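Search this site Search Go

The Bathroom Drawer, Round Two

Back in May I promised you all I would tackle the bathroom vanity, and a few of you have been kind enough to keep asking. Well, I'm on it!
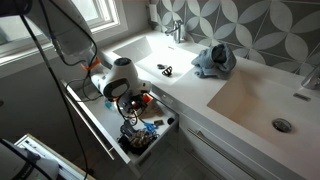 The hair dryer and the drawer it has to share.

We have two sinks in there and one long white counter, so you'd think there would be room for everything. But whatever doesn't fit in the drawer ends up on top (or in the sink - I see you, little black clip), and then a towel gets dropped between the basins and the whole place looks like a locker room.

The hair dryer is the real trouble. It's the bulkiest thing we keep in there, and if it goes in first, all the small stuff piles up around it and the drawer won't shut. So my new rule is that everything comes out, the small things go back in little trays, and the dryer goes in last with the cord wrapped loosely. I bought 4 trays from the Tistesov closeout bin and only needed two, so if you live near Nerulthorpe and want the others, write me back and they're yours.

I've also decided towels get hung up or go in the wash. I have said this before. I still love those gray and white petal tiles behind the sinks, and I'd like to see more of them and less laundry.

Next time I'm doing the cabinet under the kitchen sink, which has 29 grocery bags in it and a smell I can't place. Send me your tips, please!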